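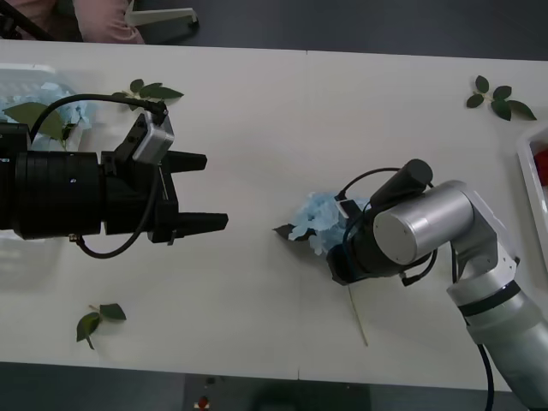 Part-time Records Assistant, Dravville Water District

The Dravville Water District is hiring a part-time records assistant for its office on Bhatia Street. The position is 20 hours a week, mornings only, and starts in April.

The district serves 517 households and keeps paper files on every service connection going back to the first wells. The assistant will scan these files, check addresses against the current billing list, and answer the front desk phone when the clerk is out.

Duties
Scan and label 92 boxes of connection records
Enter meter changes in the billing system
Pull files for the field crew and put them back the same day
Open and sort mail - heaviest in the first week of each billing cycle

Requirements
High school diploma or GED
Able to lift a full file box
Comfortable with spreadsheets and a desktop scanner
Valid driver's license, for trips to the Bristuritz pump station

Office experience helps but is not required. We will train you on the billing software.

Pay is set by the district's hourly scale and will be given at the interview. There is a $500 bonus after six months of service. Parking is free behind the building.

To apply, bring or mail a resume and two references to the district office. The front desk is open from 8 a.m. to noon. Applications stay open until the position is filled.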